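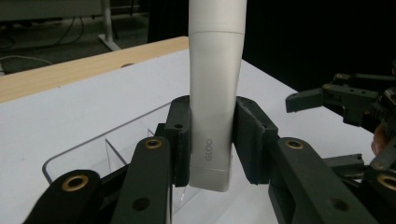 Setting up and looking after the Emmont hand-held grippers

If you've just been handed your first pair of Emmonts, lucky you! They're lovely things to work with once they're set up properly, and the whole job takes 20 minutes. I do mine before the first session of the morning, with a mug of tea well away from the table.

Start with the table. Wipe it down and let it dry, then look along it with your eye close to the surface. Specks show up in the recordings far more than you'd think, and a bit of grit under a clear box will make it rock.

Next, the pads. Squeeze the handle slowly and watch them come together. They should meet flat along the whole edge. If the tips touch first, slacken the two pad screws, close the jaws on a bit of card and tighten up again with the jaws still shut. Go gently – these are small screws going into plastic, and I've stripped more than one.

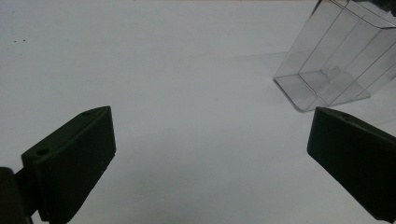

Now open the jaws all the way and let go. Both sides should travel together. If one lags, a linkage screw is too tight. Back it off a quarter turn, try again, and keep going until the action feels like nothing at all. It's a really satisfying moment when it comes right!

Do the same with the second gripper, then try the pair on something awkward. I like a tall, smooth tube for this, as it shows up a crooked pad straight away. Lift it, hold it upright and count to 17. If it creeps or leans, go back to the pads.

Clear plastic is the other good test. Put a display stand where you'll be working and practise coming in from both sides without knocking it.
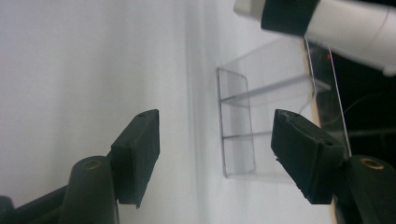
Pads open in front of a clear acrylic stand. Note the scuffed edge on the right-hand one.

A scuffed pad will carry on for a good while, but change it once it starts shedding bits. Peel it off, clean off the old glue and leave the new one overnight. Always swap pads as a pair, or your grip will be lopsided.

Last of all, check every screw again after 7 sessions.

Related guides
Fitting Declercq pads to older jaws
Keeping cables tidy under the Jekance bench
Proltevska handles: curing a sticky trigger
Which screwdriver for which screw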